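Hi Makis, quick October update on the Sketis home tasks.

We're at 21 tasks demonstrated by hand, and I'm pretty happy with the pace! Towels are still the slow ones — they bunch up, and I end up starting over more than I'd like. Soft toys go much faster. Both of these were done with the hand-held grippers, on the bed setup: 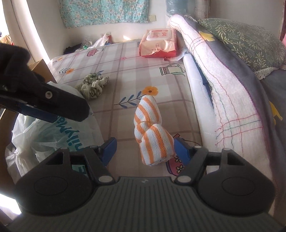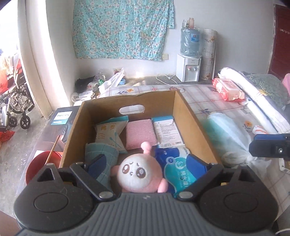

The Dunska folks asked for 200 clean demos per task, and 4 tasks are there already. I've been tossing any take where my wrist wobbles on the approach (too many, sorry). Could we stretch the Zullow budget for 2 more sets of finger pads? Mine are wearing thin, and I'd love to have spares before we start on the kitchen list.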